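Leave the Lane at Marnero Unsealed

Siham Saab

The proposal to seal the back lane at Marnero has returned, and the case for it rests on the wrong measurement. The survey prepared by Motport in April 2024 records surface condition at 25 points and drainage at three. A lane between two rows of old buildings is first a drain and only then a road, so the proportions ought to be reversed.

Packed earth and gravel take up a share of the rain. Asphalt takes up almost none. On a lane of about 132 metres, with walls hard against both sides, water that cannot go down will go sideways, and the plaster at the foot of those walls is already in poor order. Sealing the surface without first cutting a channel moves the fault from the road to the houses, where repair costs more and is paid for privately.

I would spend the money in a different order. Regrade the crown, fill the ruts with graded stone, and leave the weeds along the wall, where their roots hold the edge together. Inspect again in May, after the rains. If water still stands in the same places, lay a drain, and only then discuss a hard surface.
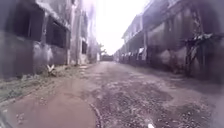
Who should look after an unsealed lane once it has been regraded?

The council's highways team, on a fixed yearly visit, with the cost set against the ordinary maintenance budget.

The objection that gravel looks neglected is a matter of taste. Momham sealed its own lanes for much the same reason and has been patching them since.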